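Ripple cup

From the Zuvstead household encyclopedia, section Paper Goods

A ripple cup (also called a ridged cup, or a ripple wall cup if you're ordering a case) is a paper cup for hot drinks with a corrugated outer wall. I've been writing up disposable tableware for this site for 15 years, and I'll admit it up front, this is my favorite entry in the whole section. It's a cup wearing a sweater! What's not to like?

The basic build is two walls. The inside one is a plain paper cup, usually white, with a thin lining so the coffee stays where you put it. The outside one is a sleeve of fluted paper wrapped around and glued along a seam. The flutes hold little pockets of air, and the air is what keeps your fingers comfortable. Brown is the classic color, though I've seen black, red and a green I'd rather forget.

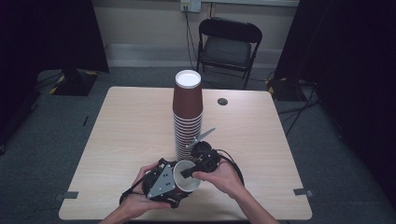
Why do ripple cups take up so much more room in a stack than plain ones?
The outer wall is thicker, so each cup stops sooner when it drops into the one below. A sleeve of plain cups fits in a drawer, while the same number of ripple cups usually wants a tall shelf.

Stacking

Cups taper so that they nest, and a nested stack can stand either way up. I'm firmly in the upside-down camp. Mouth down keeps dust out of the cups, and the widest part of the stack is on the table, which makes it a good deal steadier when somebody bumps into it (me, usually, around the time the kettle goes). Cafes often go the other way, mouth up, because it's quicker to grab one and fill it. Both are fine. A mixed stack, with half of them one way and half the other, is a crime.

How tall is too tall depends on your table and your patience. I once got 86 cups into a single column at the Magaña street fair in August and felt very grand about it until the breeze picked up. These days I make shorter stacks and more of them.
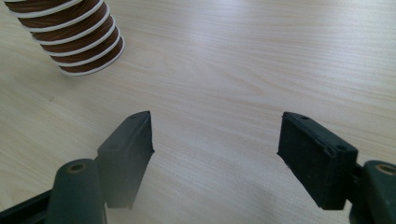
Getting one cup off a stack without bringing two is a small skill in itself. Ripple cups are better at this than smooth ones, which love to cling together, and the ridges give you something to hold. Put one hand low on the stack, take the end cup by its sides, and give it a slight twist as you pull. Don't squeeze the stack while you're doing it. If two come off together anyway, push a thumb gently against the inner one's rim and it'll usually let go.

The rim

The rolled edge at the top is called the rim or the bead, and it does more work than you'd guess. It stiffens the mouth of the cup, it gives the lid something to snap over, and it's kinder to your lip than a raw paper edge would be. In a nested stack the rims are pretty much all you see of the lower cups, one line on top of another. Handy for a fast look at how many you've got left!

Check the rim before you pour. A flattened spot usually means the lid won't seat there, and that's where the drip down your shirt comes from.

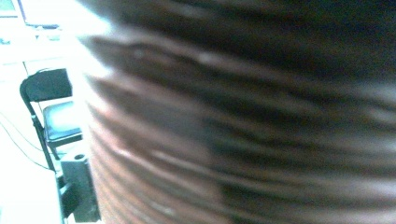

Ridges come in a few patterns. Horizontal ones run around the cup like the hoops on a barrel. Vertical ones run from rim to base, and there's also a wavy diagonal kind that I think of as the fancy one. I've used all of them and my fingers can't tell which is warmer. Horizontal feels the surest in the hand to me, but I have friends who swear by vertical and we've agreed to drop it.

Buying and storing

The cases I buy come from Drulex and hold 558 cups, an odd number that I've never had explained to me. Vivura sells smaller sleeves, which make more sense for a birthday or an office. Match your lids to the mouth of the cup and not to the volume, as two cups that hold the same amount can have different mouths. I learned that one with a full case of lids already in the garage.

Keep them dry and keep them in the sleeve until you need them. Paper picks up smells, so not next to the onions.

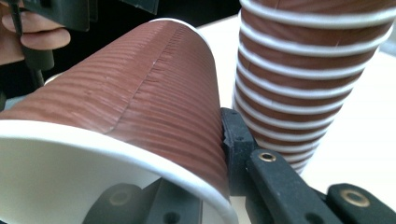

The Paper Goods Aunt

Seams and bases

Every ripple cup has a seam down the outer wall where the wrap overlaps, and the ridges rarely line up perfectly across it. A bit of mismatch is normal. What you don't want is a seam that lifts when you run a fingernail along it, because the wrap can start to peel once it gets damp. The base is a separate disk, set in a little way from the bottom edge, so the cup stands on a ring of paper and the hot part doesn't sit flat on your table. I still use a coaster on the good furniture.

See also: Cup sleeves; Lids, flat and domed; Paper bowls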